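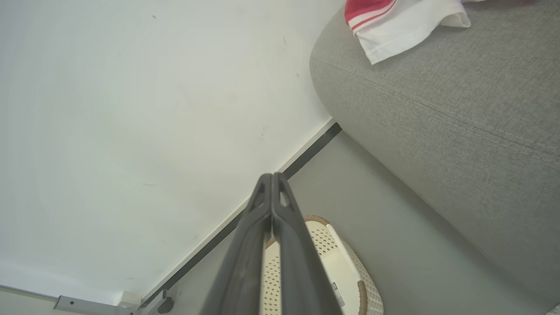

Heat recovery from the outfall at Abbasi
Speaker notes, November session
Speaker: Sidra Sethi
Questions at the end with Kamran Bukhari (controls)

Slide 1. Title

Introduce self and Kamran. Slot is short, so go straight to slide 2. Paper copies of the schematic are by the door for anyone at the back.

Slide 2. The site

Abbasi is a sewage treatment works with a district heating main passing its northern fence. Treated effluent leaves by gravity to the river. The lowest temperature we logged in the outfall channel over the survey winter was 9 °C. The heat main was built for a gas boiler house, and the flow temperature was set high to suit it.

Point to make: the heat source and the pipe were both there before the project. What was missing was the plant between them and an agreement on who pays for pumping.

Slide 3. What was built

Two-stage heat pump, thermal output 742 kW at the design point. Supplied by Enetti. Effluent side uses a plate heat exchanger on an intermediate water and glycol loop, so no effluent enters the heat pump itself. Buffer vessel on the hot side, 3000 litres.

Read the schematic from left to right: channel, intake screen, lift pump, plate exchanger, glycol loop, evaporator, compressors, condenser, buffer, heat main. Pause here. Most of the later questions come back to the intake screen.

Slide 4. Sizing

The first feasibility report proposed a much larger machine. It took the average effluent flow and ignored the overnight minimum. Flow at night falls well below the daytime figure, and in dry weather it stays low until the morning peak arrives. We sized on the night flow.

Consequence: the machine runs for long periods at steady load and the gas boilers cover the coldest days. The boilers were kept for this. Say plainly that the scheme does not remove gas from the site.

Slide 5. Temperatures

Original main flow temperature: 95 °C. No sensible single-stage machine will reach that from a 9 °C source. We lowered the main in steps over one heating season, checking the furthest building at each step. It now runs at 72 °C in mild weather, with the boilers topping up when the weather compensation curve asks for more.

Two buildings complained. In one, the fault was a balancing valve left nearly shut. In the other the radiators were too small and were replaced.

If asked about hot water hygiene: each building has its own calorifier and its own pasteurising cycle. The change to the main did not alter that duty.

Slide 6. Fouling

This is the part other operators ask for. The plate exchanger fouled faster than the supplier's allowance. Approach temperature rose steadily from the second month. Biofilm, mostly, with fine fibres caught at the plate inlets.

Changes made:
Finer mesh on the intake screen, with an automatic backwash.
Reverse flow through the exchanger for a few minutes each night, when heat demand is low.
Chemical clean in place moved to a trigger on approach temperature. It had been on a fixed calendar.

The finer mesh raised the pressure drop, and the lift pump impeller had to be changed. Show the pump curve. Do not spend long on it.

Slide 7. Controls (Kamran)

Hand over. Kamran to cover the Cullix controller and the order of priority between heat pump and boilers. Main item is the minimum run time. In the first weeks the compressors were starting and stopping on small swings in return temperature. Widening the dead band and reading the buffer at mid-height cured most of it.

Kamran will also mention the Binitz meters. One heat meter had its return sensor fitted in the wrong pocket, so early efficiency figures were too good. They have been withdrawn. If anyone quotes them from the first newsletter, correct the record.

Slide 8. Results

Seasonal coefficient of performance, all pumping included: 2.9. Without the lift pump it would be 3.1. Give both, and state the boundary each time – comparisons between schemes go wrong here more than anywhere else.

Heat delivered to the main was 556 MWh in the first full quarter of metered running. Availability was held down by the impeller change and one refrigerant sensor fault.

Slide 9. Open items

River temperature. The permit asks for monitoring downstream of the outfall. Discharge is slightly cooler than before, and the data set is still short.

Electricity tariff. Current contract has a flat day rate. A time-of-use contract would suit the buffer, but the vessel is small and gives only a short shift in load.

Second machine. Space has been left on the plinth. No decision until a further winter of night flow readings is in.

Slide 10. Questions

Leave the schematic on screen. Kamran takes controls and metering, I take hydraulics and the exchanger. Cost questions: give the pumping share as agreed with the works and refer the rest to the written report.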